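Akalport sets June date for council runoff

AKALPORT, February 2019 -- Election officials in Akalport have scheduled a runoff in June for the Wotgate district seat. The first round left two candidates 54 votes apart, neither with a majority. Turnout was lowest in Dalisay ward. 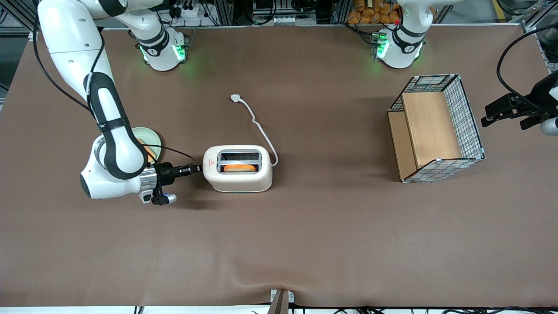

Who can vote in the runoff?

Anyone registered in the Wotgate district before the first round. New registrations will not be added to the roll.

Polling will take place at 14 stations, including two in Sornport that opened late in the first round. A recount request covering 202 disputed ballots was denied. Spending in the runoff is capped at $2,000 per candidate.
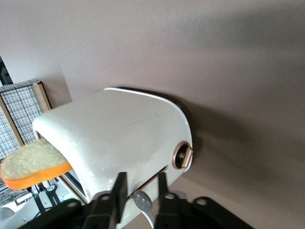

A slice of bread in a toaster.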